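루디스 유스 농구 소식 (2019년 2월 10일)

포워드 Gert Mtshali, 진학 결정 임박. 후보는 4곳에서 3곳으로 줄었음. 남은 팀은 Zidis, Steyn, Sanetti. 본인은 "거의 정했다, 근데 아직 말은 못 한다"고만. 발표는 지역 예선 끝나고 할 예정이라고 함.

이번 시즌 기록은 총 306득점. 지난 10월 발목 다치고 초반 몇 경기 빠진 걸 생각하면 꽤 좋은 숫자다. 자유투는 아직 숙제. 코치진도 그 얘긴 계속 하는중.
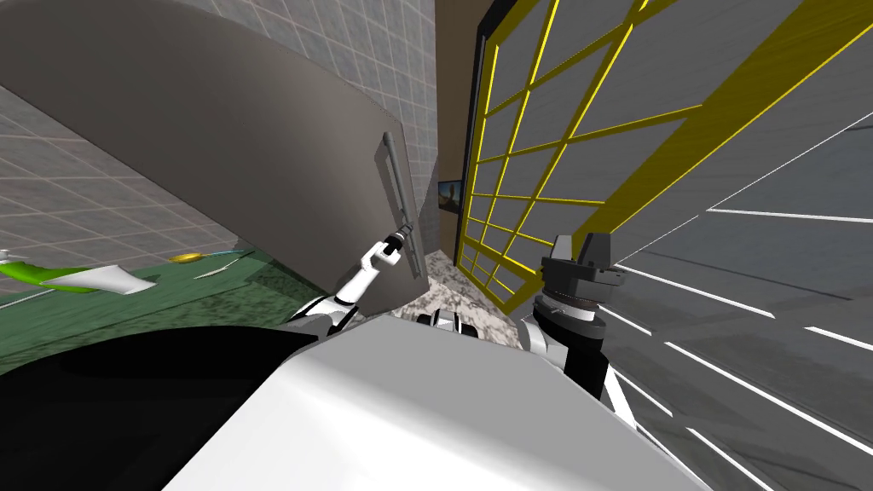 문 손잡이를 잡은 로봇 팔. 컴퓨터 렌더링.

Steyn 쪽이 제일 적극적이라는 말이 있음. 감독이 직접 두 번 보러 왔고 훈련까지 보고 갔다. Zidis는 장학금 조건이 좋은데 집에서 멀다. Sanetti는 선배가 둘이나 있어서 적응은 쉬울듯. 어머니는 가까운 데 갔으면 하시는 눈치인데 결정은 아들한테 맡기셨다고.

원정 응원 버스는 선착순 40명. 신청은 체육관 사무실에서, 전화 접수 안 됩니다. 유니폼 사이즈 교환도 같이 받으니 영수증 꼭 챙겨 오세요. 예선 대진표는 나오는데로 다시 올리겠습니다.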